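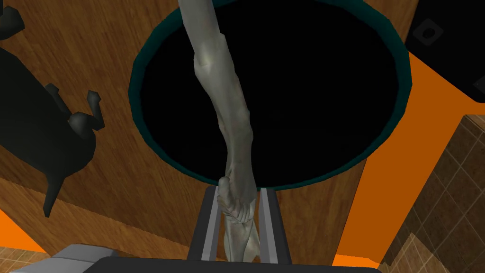 How many failed grasps should I keep when collecting in simulation?

Posted by Danai Stergiou, Tue 26 September

I'm gathering examples for a small pick-and-place policy, all in simulation, driving the arm by hand with a 3D mouse. The view I record is the wrist camera plus one fixed camera at the side of the room. The objects come from a mixed pack called Stellska, so a lot of them are odd shapes: branches, bones, ropy things with lumps in the middle. The rooms are random too, with different tables, floors and clutter.

My trouble is with the long twisted objects. I grip them near one end, the fingers look closed in the wrist view, and then on the lift the object swings round or drops. Sometimes I manage a second grasp in the same run and finish the task. At the moment I throw away every run that isn't clean. Out of the last 100 attempts on long objects I kept 22, and it is taking up all my evenings.

Should I be keeping the ones with a second grasp? And is there any point in keeping the ones that fail outright? I am training by plain behaviour cloning, no rewards. The success check only looks at whether the object ends up in the target area.

Gerasimos Rallis

Keep the ones with a second grasp, as long as they end in success. If every run you train on is perfect, the policy has never seen an object hanging at a bad angle and it won't know what to do when that happens. I would cut out any long stretch where you are just sitting still and thinking, though. Pauses get learned as well, and then the arm stops above the table and stays there.

The outright failures I would save in a separate folder and leave out of training. With plain cloning the policy copies whatever you give it, drops included. They are still useful later if you want to train something that tells good runs from bad ones, so don't delete them. Write down at least the object name, the random seed and one word for what went wrong. I used "slip", "miss", "collision" and "timeout" and never needed more.

On the grasping itself, check three things before you record any more:

Where the mass is. Many packs put the centre of mass at the middle of the bounding box, and with a lumpy object that can be well away from where you would expect. Turn on the centre of mass marker, try a few objects and see where it sits.

The collision shape. If it is one convex hull, your fingers are holding on to a smooth hull that isn't drawn. On a knotted object the gap between the two can be large, so it looks held when it is hardly touching. Use a convex decomposition instead.

Friction on the finger pads. Ours was left at the default until April and it was far too low.

After we fixed the collision shapes our kept rate on long objects went up to some 80 per cent, with the same person driving.

Aurélien Lecomte

just grab it in the middle?

Michalis Vlachopoulos

The middle is often the thickest part on that sort of object and the gripper may not open wide enough, so it depends on the piece. I grip next to the lump, on the side where it gets thinner – it doesn't turn as much as it does when held by the tip.

I agree with Gerasimos on most of this but I would be careful about how many second grasps go in. When I had a lot of them, the policy began letting go of things it was holding perfectly well, then picking them up again. I now mark the frame where the first grasp fails and start the training part of the run from there, so it learns the recovery and not the mistake before it. It is a bit of extra work. A script that looks for the fingers opening outside the target area will find most of them, and the rest can be marked by hand.

Also, vary the place you grip on purpose. If you always take the same end, you will get a policy that goes for that end even when it is up against another object.

Danai Stergiou

Thank you both. The collision shapes were single hulls, every one of them. I am running the decomposition on the whole pack tonight and will start the long objects again after that. I'll keep the old runs but tag them, as the contacts won't match the new ones.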